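My aunt kept every letter she ever got from Vultlow, and when I came to the house that winter there were 111 of them in a hatbox, tied with kitchen string.

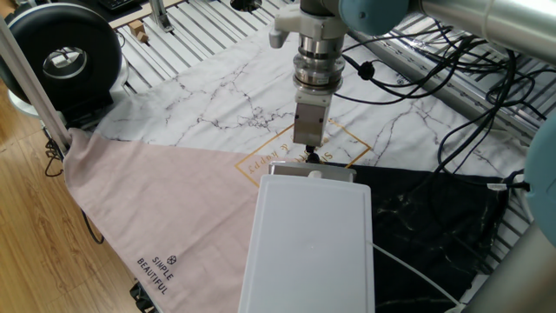 **Vultlow, 8 December 2021**

Dear sister, the ferry to Plakine has stopped again, so you'll have to wait for your plum jam (the good one, with the cloves). The snow is up to the gate and I've baked far too much, as I always do when the wind gets into the chimney.

I read that one twice, standing in my coat, and then I put the kettle on and read it again.

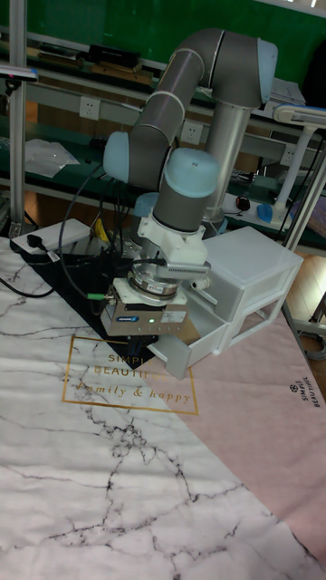
*A white drawer unit, with the gripper's fingers in front.*

The two of them hadn't spoken since the Fitzgerald farm was sold, or so we'd always been told, and yet they had gone on writing about jam and chimneys all that time!

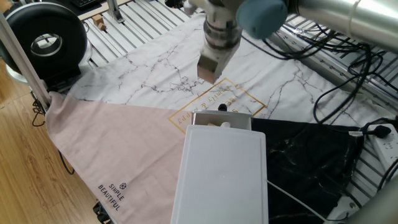
## April

I took the slow bus to Vultlow once the roads cleared, 80 miles with the hatbox on my knees. She opened the door before I knocked, looked at the string, and said she supposed I'd be wanting lunch.

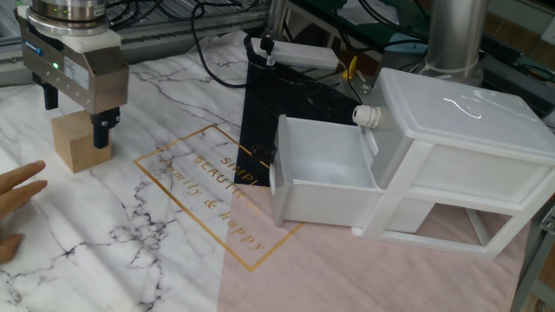
*Light tan wooden cube on the table.*

We had soup, and the jam, and she asked me which letter I'd started with.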